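Stakell Listings
README, version 11

Stakell Listings is a set of text records for live music and theater events, gathered from venue calendars and fan-run tour pages. Each record holds one event: act, venue, city, start time, ticket status and the short blurb the venue published. The set was built to test tools that match the same show across different listing pages.

Contents

events.tsv - one row per event, tab separated, UTF-8
acts.tsv - act names and known spellings
venues.tsv - venue names, city, capacity where the venue states it
pairs.tsv - hand-checked pairs, marked same or different
changes.txt - edits since version 1

Fields in events.tsv

event_id: integer, stable between versions
act_id: key into acts.tsv; the headliner only
support: free text, as printed by the venue, may be empty
venue_id: key into venues.tsv
doors, start: local time, 24-hour clock, empty if not given
status: on sale, sold out, moved, canceled, unknown
blurb: up to 200 characters, cut at a word boundary

How the pairs were made

Rui Bragança and Graça Azevedo labeled the pairs separately, then met on the ones they disagreed about. Most of those were double bills, where two venues on the same tour list the acts in opposite order. These are marked same if the date and venue agree. Early and late shows on one night are different events, even when the page gives them a single line.

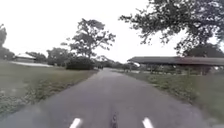
Ojārs Ozoliņš wrote in to object to the rule on moved shows: a concert that changes hall but keeps its date and tickets should keep its event_id, he argued, or every matching tool is punished for getting it right. The rule was changed in version 9. A moved show now keeps its id, and the old hall goes in changes.txt.

Known problems

- 35 acts share a name with another act. Use act_id, never the name.
- 61 rows have a start time earlier than doors. They are kept as published.
- Festival slots are missing. Only the festival as a whole is listed.
- Tribute acts are sometimes filed under the band they cover. Fixes are welcome.

Loading

The Ploder reader handles all four tables without extra settings. Other readers should turn quote handling off - blurbs contain stray quotation marks.

Contact

Send corrections to Rosário Guerreiro with the event_id and a link to the venue page. The next version is planned for September.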